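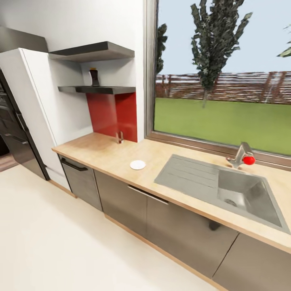
September 23, 2024

Hello again, and sorry for the long gap since the May letter. I spent most of the summer reading auction catalogs, which my family will tell you is not a hobby but a condition. Anyway, the fall sales are starting and my inbox is full of the same question in different wording, so I'm giving this whole item over to it: what is going on with prints?

If you've been reading for a while you know I'm a prints person. Etchings, lithographs, woodcuts, screenprints, the odd linocut if it makes me laugh. I like them because a regular person can still buy one. I also like them because the auction results are messy, and messy results are where you learn something.

The sale I watched most closely this month was the prints and multiples session at Grumley. It was an online sale with 200 lots, mostly postwar, with a nice little run of older wood engravings tucked in at the back where I suspect plenty of bidders had already gone to make dinner. I stayed to the end (of course I did!) and kept my own tally as the lots closed. By my notes 62 of them went unsold.

Now, that is a lot of unsold lots, and I've already seen it passed around as proof that the bottom has dropped out. I don't read it that way. I went back through the ones that failed and the thing that jumped out at me was the estimates. A good chunk of those prints carried numbers that made sense two or three years ago, when everyone was home and clicking on things. The sellers want those prices back. The buyers have moved on. When a reserve is set on an old memory, the lot just sits there looking embarrassed.

The lots with modest estimates did fine, and a few of them did very well. There was an aquatint of a harbor, early morning I think, lots of gray, that opened at $200 and closed at $600 after a long back-and-forth between two bidders who plainly both had a spot on the wall in mind. I was the one who dropped out way before that, if you're wondering. I've been sulking a little.

So my first piece of advice for the fall is to ignore the headline sell-through rate and look at the individual estimates. If a sale is priced for today, it will mostly sell. If it's priced for the past, you may get a second chance at the leftovers. Write to the house afterward and ask if the seller would take an offer. I've done this more than once and the worst I've ever gotten was a polite no.

On to Carrillo, which has changed its buyer's fee again. I won't go through the whole table here (it's on their site, under the conditions of sale, and you should read it before you register), but the short version is that the lower bracket costs more than it did in the spring and the upper bracket hasn't moved. That's a bit of a poke in the eye for those of us shopping at the small end. Work out your top bid with the fee already inside it, then add shipping, then add the frame. I keep a sticky note on my monitor with the math on it, and I still manage to forget the frame every single time.

Speaking of shipping – please ask about it before you bid, especially on anything already framed under glass. A print that can travel flat between boards is an easy parcel. The same print in a big old frame can cost more to move than you paid for it. Some houses will take it out of the frame for you if you ask nicely and sign something. I usually say yes, unless the frame is a period one that belongs with the piece.

A few of you wrote about condition reports, and one reader was upset over a lithograph that arrived with a faint brown line all the way around the margin. That's mat burn, from an acidic mat, and it's very common. The report did mention it, in the phrase "toning at mat edge," which is easy to skate past when you're excited. Other phrases to slow down for: "laid down" (glued to something), "trimmed" (somebody took scissors to the margins), and "attractively framed, not examined out of frame," which could mean anything at all. Ask for a picture of the back. Ask for one of the signature too, close up. You're not being a pest, it's what the specialists are there for.

I've also been playing with Brevus, the price lookup service a few of you recommended. I like it more than I expected to! You type in an artist and a title and it pulls up past sales side by side, with the edition numbers when the house bothered to record them. I looked up a screenprint I've owned for years and found 37 earlier results for the same edition, which was fun and also a little humbling. The one thing I'd watch is that it lumps together signed and unsigned impressions unless you tick the box, and the box is small and way down the page. Tick it, or your average will be nonsense.

What I'm looking at next is the Etum sale of artist's proofs and printer's copies, which is a corner of the market I find hard to price. Proofs used to bring a nice bump over the regular numbered edition. Lately I see them going for the same money, sometimes a touch less, and I can't say why. Maybe newer buyers want the tidy fraction in the corner. If you collect proofs, write back and tell me what you've been paying, because I'd love to put together a proper item on it for next time.

I'm going to try for one lot in that sale myself, a small woodcut near the end of the catalog. No, I'm not telling you which one – I've been outbid by my own readers before. Viewing is open by appointment and the printed catalog is free if you call and ask for it.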